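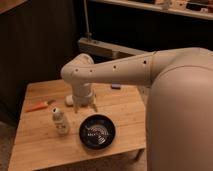
One of the square tables in the front room at Wendska, with its light wood top.

Wendska reopens its front room on 4th February with new tables, the first change of furniture there since the craft workshop moved into the old Lozano building.

The tables are square, with a honey-colored top and the straight grain left showing. They were ordered in October from Drorkeo, a furniture maker that also supplied the shelving in the back hall. The workshop bought 8 of them at a price of $150 each, paid for out of last year's class fees.

The old folding tables had become hard to keep level, and two were no longer used for anything but storage. They have gone to the Rireck community hall, which will put them out for its spring plant sale.

Evening classes return the same week. Paper folding and small woodwork keep their usual hours, and a new session on mending — three weeks long, 60 minutes each time — has been added for beginners. Materials are included in the fee, but people taking the mending class should bring one item they want to work on.

Glue and paint are still allowed in the front room. Mats must be put down first, and hot tools stay in the back hall as before.

Sign-up sheets are at the front desk. The side entrance will stay closed until the new door is fitted, so visitors should come in from the street.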